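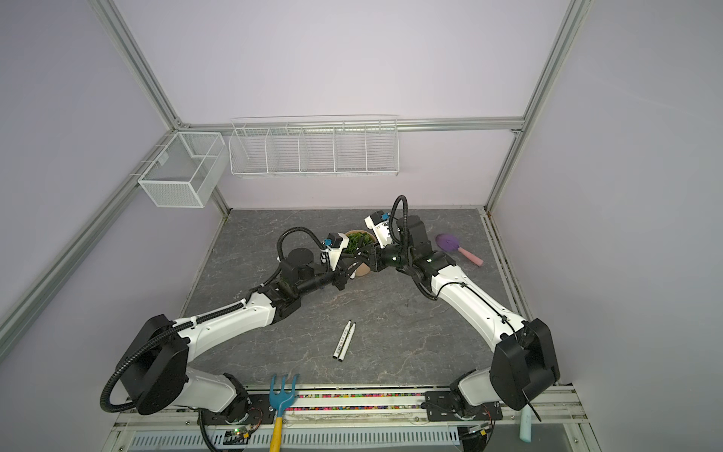
Section 4: Putting On Your First Warp

By now your Wendora loom is assembled, the beams turn freely, and both ratchets click when you wind them. If one of them doesn't click, go back to Section 3 and check that the pawl is sitting on top of the wheel. Everything in this section depends on those ratchets holding.

Warping is the part that makes new weavers nervous, and we'd love to change that. It's a rhythm - slot, peg, slot, peg - and once you have it in your hands it's a really pleasant way to spend part of an evening. The test weavers who tried this section with no experience got the small warp described here onto the loom in nearly 40 minutes, and most of them were faster on the next one.

The project is a narrow table mat in plain weave. The Wendora will weave up to 24 inches wide, but please resist the urge to fill it the first time! A narrow warp is easier to keep even, and if something goes wrong you've only lost a little yarn.

What you need

The loom, with the heddle that came in the box
The warping peg and its clamp
Two table clamps for the loom
One skein of Finville cotton for the warp (the smooth one in your starter kit)
The long threading hook
The roll of brown paper
Scissors
A few strips of scrap yarn, thicker than the warp yarn if you have it

If you are using your own yarn, choose something smooth and strong that doesn't snap when you give it a good tug. Save the mohair and the loosely spun singles for weft. They look gorgeous there and they are miserable as warp.

4.1 Setting up the loom and peg

1. Place the loom at the end of a sturdy table with the back beam facing out over the edge. Clamp both sides. Give the loom a push and a pull. It should stay put.

2. Clamp the warping peg to another table, a shelf, or a heavy chair, directly behind the back beam. For this project, set it 36 inches from the beam, measured in a straight line from the apron rod to the peg.

3. Check that the peg is lined up with the center of the loom and at about the same height as the back beam.

4. Turn both beams so that the apron cords are wound up, then let out just enough cord for the back apron rod to come up and over the back beam. Lock the ratchet.

5. Set the heddle in the neutral position, in the middle notch of the heddle block.

Note: If you own the Dirkodley floor stand, take the loom off it for warping. The stand is great to weave on, but it will creep toward the peg as the tension builds, and you won't notice until the first loops are longer than the last ones.

Caution: The yarn between the loom and the peg is hard to see in low light and sits at a perfect height for tripping. Keep pets and small children out of the room until you reach 4.3.

4.2 Pulling the loops

Look closely at the heddle. You'll see that it alternates between long open slots and small holes. In this step you will only use the slots. Leave the holes alone for now, however tempting they are.

1. Find the center of the heddle and mark it with a piece of scrap yarn. You will be warping 24 slots in all, half on each side of the mark. Count outward from the center to the right and tie another scrap in the last slot you'll use. Do the same on the left.

2. Put the skein (wound into a ball or cake first, please) on the floor under the back beam. A bowl keeps it from rolling away.

3. Tie the loose end of the warp yarn to the back apron rod, right behind your first marked slot. A double knot is fine.

4. From the front of the heddle, push the threading hook through the first slot. Catch the yarn with the hook and pull a loop of it back through to the front.

Wait - before you do, take a look at which side of the loom you are on! In this method the loop travels away from the yarn ball, through the heddle, and out to the peg. If your peg is behind the back beam, as it was in 4.1, the heddle has to be between the ball and the peg. So swap now: carry the ball around to the front of the loom, and bring the back apron rod up and over toward the heddle on that same side. This trips up so many people that we've left it as a stop point instead of tucking it into step 1. Once it looks like the yarn can run in one clear line from rod to slot to peg, you're ready.

5. Walk the loop to the peg and drop it over the top. Pull out the slack, just until the yarn lies straight.

6. Go back to the loom. Bring the yarn around the apron rod and pull the next loop through the next slot. If the last loop went over the rod, this one goes under. Keep alternating all the way across.

7. Carry on until every marked slot has a loop in it. Each slot will hold 2 strands.

8. Cut the yarn from the ball and tie it to the apron rod.

Tips for even loops

Try to pull each loop with the same gentle pressure. You are aiming for straight, not tight. If you pull hard, the peg leans in a tiny bit each time and the early loops start to sag.

If you have to stop partway, wrap the working yarn around the apron rod a few times and tape it down. It will wait for you quite happily.

Changing color? Cut and tie at the rod, never in the middle of the warp. Stripes are a lovely thing to try on your second project, and Section 7 has a chart for planning them.

4.3 Winding on

This step goes better with a helper, but you can do it alone.

1. Tie a piece of scrap yarn firmly around the whole bundle of loops, close to the peg.

2. Hold the bundle tightly in one hand and lift it off the peg. Cut the ends of the loops with scissors. Don't let go!

3. With your free hand, or with your helper at the loom, start turning the back beam so the warp winds onto it. Keep steady tension on the bundle the whole time.

4. As soon as the apron rod reaches the beam, feed in the brown paper so that it rolls up between the layers of yarn. The paper should be wider than the warp on both sides.

5. Every turn or so, stop and give the bundle a firm pull. If you see loose strands, strum them with your fingers until they settle. Do not comb them.

6. Stop when the cut ends hang a hand's length in front of the front beam. Lock the ratchet.

Caution: Keep fingers, sleeves, and long hair clear of the ratchet wheel when someone else is turning the beam.

4.4 Threading the holes

Now those little holes get their turn. Sit comfortably at the front of the loom and put a lamp where it shines on the heddle.

1. Start at one edge. Pull both strands out of the first slot toward you.

2. Leave one strand in the slot. Take the other one out and use the hook to draw it through the hole right beside the slot.

3. Go to the next slot and do the same, always using the hole on the same side.

4. After every few slots, tie the finished strands in a loose slip knot so they don't slide back out.

5. When you get to the far edge, check your work. Lift the heddle and look through from the side. Half of the strands should rise with it and the rest should stay down, with a clear open space between them. That space is the shed, and seeing it for the first time is a bit of a thrill!

If one strand is crossing over another, find it and rethread it now. It takes a minute here and a whole lot longer after you've woven past it.

4.5 Tying on at the front

1. Bring the front apron rod up and over the front beam.

2. Undo the slip knot at the center and split off a small group of strands. Take the group over the rod, divide it in half, bring the halves up on either side, and tie the first half of a square knot on top.

3. Tie the next group on the left, then one on the right, and continue working outward.

4. When every group is tied, pat the warp with a flat hand from side to side. Tighten any group that feels softer than its neighbors. Then finish each knot with a bow, so you can adjust it later.

5. Turn the front beam until the warp feels firm and springy.

4.6 Weaving the header

Raise the heddle, lay in a strip of your thick scrap yarn, and beat it lightly toward you. Lower the heddle and lay in another. After a few rows, the gaps between the groups will close up and the strands will spread out evenly. Gaps that stay open after six or so rows usually mean a skipped slot.

Do not cut the header out yet. It stays in until the mat comes off the loom.

If something looks wrong

One edge is loose: retie the outside groups. If that doesn't help, the paper slipped while winding on. Unwind to the paper, straighten it, and wind on again.

A strand breaks: tie in a new length of warp yarn at the back, thread it through the same slot or hole, and wrap the front end around a pin stuck in the header.

The shed is too small: check the tension first, then make sure the heddle is seated properly in the upper notch.

Strands are sticking together: the yarn is probably fuzzy. Strum the warp with your palm each time you change the shed.

The Eze heddle, which is sold separately, has finer spacing and is threaded exactly the same way. Use it with thin yarns only, and count your slots again before you start.

Continue to Section 5, Winding a Shuttle and Weaving the Mat.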